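Policy overshoots on pick-up after adding Wikeck grippers to the training set
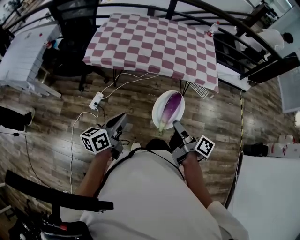

Training on 2,486 demos, 695 of them recorded with the handheld Wikeck pair. Success on held-out objects fell once those went in. Is it marker pose noise or latency?

flotus_dev
Check latency first. We measured 90 ms between the marker track and the gripper width, and shifting the actions to match removed most of the overshoot – no retraining tricks needed.

Momham
same here, never fixed it

vuorinen
Plot tracking dropouts per demo and discard the worst before you retrain.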